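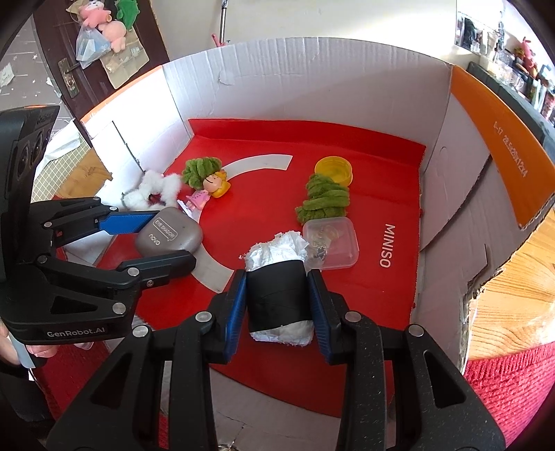 Rosalinda Lumanlan wrote to say that she always packs the little things last, after the books and the jumpers, and then wonders why the eye shadow has gone to powder by the time her parcel arrives. She asks whether small bits and bobs ought to have a box of their own.

Well, Rosalinda, I think they should, and I've thought so ever since I sent my niece a birthday parcel one June and put a glass bottle of bubble bath in with her hair slides. (She was very nice about it!)

Home Kitchen Laundry Packing & Posting Workshop Ask Us

Begin with the floor of the box. I like something soft down there, and it needn't be bought specially - a mat, an old tea towel or a piece of felt will do nicely, and it stops things skating from one side to the other every time the box is tipped. Trim it if it rides up at the corners.

Anything fiddly or breakable gets wrapped in tissue. Crumple the sheet first and then smooth it half out again, as you get far more cushion from crumpled paper than from flat. Roll it round, leave a bit of a tuft at the top to get hold of later on, and put one wide band of tape round the middle. Keep the tape on the paper and off the thing itself, or you'll be picking at sticky marks with a thumbnail all evening. I fold 2 cm of the tape end back on itself to make a tab.

Eye shadow and other pressed powders travel best with a cotton pad tucked inside the lid, if it will still close. Lay the case flat and leave its label facing up so it can be found without turning everything out.

Soft things such as fluffy scrunchies, gloves and bed socks are worth holding back until the end, and then you can poke them into the gaps. They weigh next to nothing and they were coming along anyway, so you may as well put them to work.

Give the closed box a gentle shake - if you hear a rattle, open it up and add another scrunchie.

Last updated: August 2021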